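From: Zlatko Vidmar
To: plolby-users
Date: Jun 3, 2025
Subject: Re: [plolby-users] Plane fit jumps on patterned cloth

Hello Sudheer, hello all,

Sudheer Achari wrote:
> With the wrist camera on our Lumer setup the table plane is
> stable at the start, then tilts when the arm goes lower. I
> suspect the grid on the cloth. Did anybody see the same with
> the line-based fit? We are on build 575.

Yes, I see the same here, also with 575 and also with 243 from February, so it is not a new bug. I repeated your test on a green cloth with white lines and looked at the views one by one.

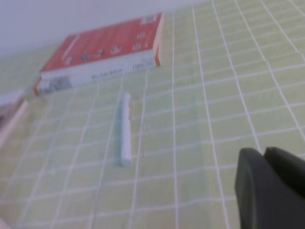 The line-based fit in Plolby assumes that all long straight edges belong to two families of parallels on the table. As soon as the cloth is not perfectly flat, the lines become a little wavy and the solver has to choose which ones to trust. In this view it also has the long edge of the red and white box, which lies diagonal to the grid and has much stronger contrast than any line of the cloth. The solver likes this edge very much and pulls the vanishing point toward it. Blur makes it worse, because weak lines are dropped first.

What helped me was to set line_min_support to 17 and to mask the fingers before the edge step. The mask should be taken from the gripper model in Pai, please do not draw it by hand – it must follow the fingers when they open.

The second case is different. Printed material lying flat gives text edges and photo edges, and these are parallel to the table but a bit higher than it. The fit then sits between two planes.
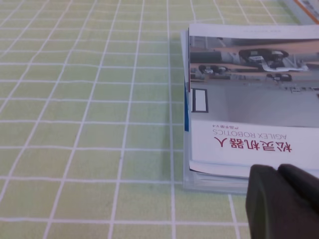
Brochure stack at the right side of the view, fingers over its lower edge.

For this one I have no good solution. Hernia (our small segmentation node, sorry for the name) can cut out the cover, but the page edges under it remain and still vote. I tried six values for the height tolerance and none was good in both views.

Sudheer, could you send your config and one log with the debug level on? I would like to know if your tilt has always the same sign. If yes, I would look first at the hand-eye calibration, before we change the solver.

Best regards,
Zlatko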